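1 Aug 2026

Notes on the tablet update, mostly so I remember which ones I've touched. Jasholm pushed the new system overnight and my own tablet picked it up before coffee, so I got to be the guinea pig! It took two tries. The first one stopped at the download and complained about storage, which was fair – I had six old map packs on there from the April trip. Cleared those, tried again, went straight through.

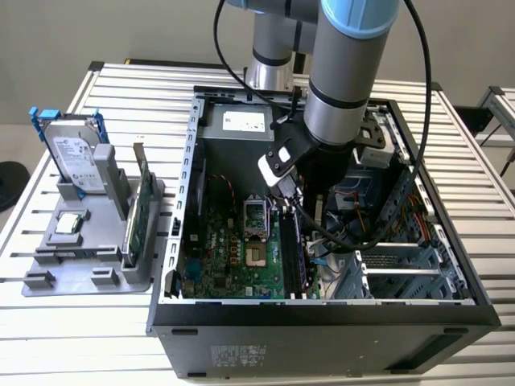 Do the old tablets get this update too? Only the ones with 300 MB free and the Jotier app already on the latest version. The rest stay on the old system and keep getting security fixes for now.

The new mail screen is nice, the swipe thing is less nice (I keep archiving stuff I wanted to read). Maps looks prettier but it can't find the Zustevley office at all, it drops the pin in a field. Battery seems the same to me so far. I also lost my Ruangrit calendar colors and had to set every one of them again, grr. If you use that, take a screenshot of your settings first.

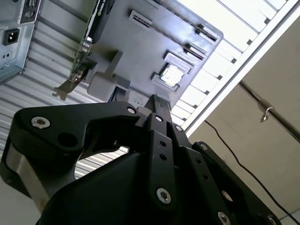
Edeltraud Gisler wrote back that her calendar colors survived fine, but her alarm sounds all went back to the default and she'd like the old mail screen back, please. So check the alarms too. I'm leaving error 267 open on my list, it popped up once after the restart and I haven't seen it again.

Contact | © 2026 Workshop Notebook | Back to top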